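Open Enrollment Without the Panic

One mid-sized employer spent a year rewriting how it explains benefits to its staff. The plans barely changed. The questions did.

26 Jul 2023

For most of the 1,439 people who work at Kadlec, open enrollment used to mean a packet. It came in October, ran to 38 pages, and had a deadline printed on the front. People took it home, put it on the kitchen counter, and signed up for whatever they had the year before.

Thitima Kaewmanee took over the benefits office two years ago, after a long stretch in payroll. In payroll she had seen what came of those choices. Employees called in January to ask why their checks were smaller. Some had moved to a plan with a higher premium by mistake. Others had put money in a flexible spending account without knowing that most of it had to be used within the plan year.

"They weren't careless," she says. "They had read the packet. The packet told them what the plans were called and what they cost. It did not tell them what would happen if they broke an ankle in March."

Kadlec makes and repairs packaging equipment at two plants, and a third site handles parts and shipping. Half the staff work shifts. Many have no company email address, and few sit at a desk for any part of the day. The company offers three medical plans, a dental plan, vision coverage, short-term disability, basic life insurance and a retirement plan with a match. On paper it is a solid package, and it costs the company more each year than anything but wages and steel.

The trouble was that people were not using it well. An internal review found that 800 employees had not changed a single election in five years. In that time some had married, had children, or seen a child age off their coverage. A good number were paying for the most expensive medical plan and seeing a doctor once a year.

Starting with the questions

Kaewmanee's first step was to keep a log. For one full enrollment season, everyone in the benefits office wrote down each question that came in by phone or in person, in the words the employee used. Nothing was sorted until the window closed.

The log was blunt reading. Few people asked about coinsurance or out-of-pocket maximums by name. They asked whether they could keep their doctor. They asked how much would come out of each check. They asked if a wife's job counted as other coverage, and what to do about a stepchild who lived with them only in the summer.

The office threw out the packet and wrote a new guide around those questions, with the plan names moved to the back. The legal notices were still sent, in a separate document. The guide opened with a one-page table showing the cost per paycheck for each plan at each coverage level, with no monthly or annual figures beside it.

Next came worked cases. There was a single machinist with no prescriptions, a couple expecting a baby, a parent with a child who has asthma, and a shipping clerk two years from retirement. Each case showed what the person would pay over a year under all three plans, premiums included. In two of the four, the middle plan came out cheapest. In the case of the machinist, the high-deductible plan saved enough to cover most of a car insurance bill.

Kaewmanee had expected the cases to be the most popular part, and they were. She had not expected people to argue with them. A press operator stopped her in a hallway to say that no baby on earth cost that little. She checked the numbers against recent claims summaries and raised the estimate.

Talking to people on shift

A better guide only helps if someone reads it. The company had been using an outside firm, Botitz, to run its enrollment website, and the site worked well enough on a computer. On a phone it was slow and logged people out after a few minutes. Botitz fixed the timeout before the next window opened. The phone layout took longer, and parts of it are still awkward.

So the office went to the floor. Each shift got two paid half-hour sessions in the break room, including the overnight shift, which had never been offered one. Staff could also book a private appointment of 20 minutes, and spouses could join by phone. The private appointments filled up first.

"You will not ask about your husband's insulin in front of your whole line," Kaewmanee says.

The sessions did not all go smoothly. At the shipping site, the first one fell on the day of a large outbound order and three people came. Interpreters were booked for one plant and needed at the other. A handout listed the wrong phone number for the dental carrier, and a receptionist spent a week redirecting calls.

What it cost, and what changed

The added spending was modest. Most of it went to paid time for the sessions and to a part-time counselor hired through Jultitz, a staffing agency, for the six weeks before the deadline. Printing costs fell.

When the window closed, far more people had made an active choice than in any year on record. The high-deductible plan picked up members, mostly younger workers. Several families moved the other way, into richer coverage, which the finance department had not planned for. Kaewmanee says she had to explain that more than once. The goal was for people to land in the right plan, and for some of them the right plan costs the company more.

January calls to payroll dropped. Calls to the benefits office went up, and they came earlier, often before an appointment or a surgery. She counts that as a good sign, though it has meant moving one position from part time to full time.

Retirement savings have been harder. Many employees still contribute less than they need to get the full match, and the same worked-case approach has had only a small effect so far. Fellel, the firm that administers the plan, has suggested automatic annual increases with a right to opt out. The company is considering it. Some supervisors are against the idea, saying their crews will see it as a pay cut no matter how it is explained.

Advice for smaller offices

Kaewmanee is often asked what a company without a benefits department could borrow from all this. She suggests keeping the log, which needs only a notebook, and showing every cost per paycheck. She also tells people to set the deadline for a weekday when someone will be there to answer the phone. Kadlec's used to fall on a Sunday.

The next guide is in draft now. It has a new case, a grandmother raising two grandchildren, which came straight from the log. The stepchild question has been given its own page. 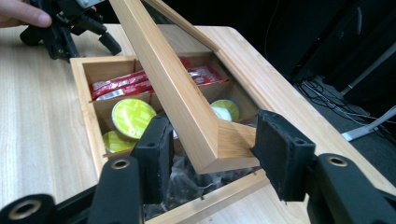 Red packets in a divided wooden box with a clear-paneled lid.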